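Tabletop Manipulation Board > Methods and Results > Resine protocol: scoring on shared tabletop layouts

Tillman_Lab
Members are invited to comment on the February results for the Resine policy. The policy was trained on 200 demonstrations and evaluated over 50 trials, with 4 object layouts. The fixed side view was the only visual input. Our group considers the method ready for wider use, subject to the comments received below.

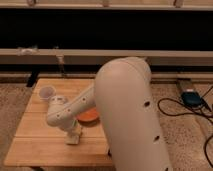
Arm over the table, with the cup and the orange bowl.

Scoring followed the Clalwood sheet without changes. A trial is counted as complete only when the object is released inside the target area.

fluramex_eval
Thank you for posting. We do not agree that the method is ready. With a single side view, the upper link hides a good part of the table, and the policy has no means of knowing what lies behind it. Could the group report occluded starts as a separate category?

Tillman_Lab
The point is noted. Occluded starts were included in the total and were not labelled at the time. We can go back through the logs, which hold 1708 segments, and mark them by hand. 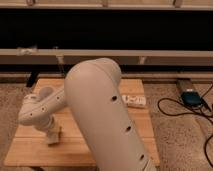 Once that labelling is finished, the revised table will be posted in this thread under the same headings. We would still argue that a pooled score is the fairer measure, as an operator in the field will not sort objects by visibility before starting.

fluramex_eval
A pooled score favours whichever layouts happen to be easy. Our centre stopped reporting it for that reason – please include both.

palletside
I would support both figures. My own concern is with the more crowded layouts, where the gripper comes down near small items that are not the target. Does the Clalwood sheet record contact with those? 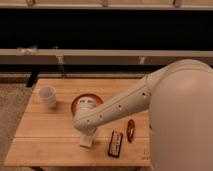 Tillman_Lab

It does not. Contact with a non-target item is entered in the remarks column and carries no penalty. We are open to a separate column, provided that earlier results are not rescored.

palletside
That would be acceptable to me. I will send draft wording for the column to the board moderators.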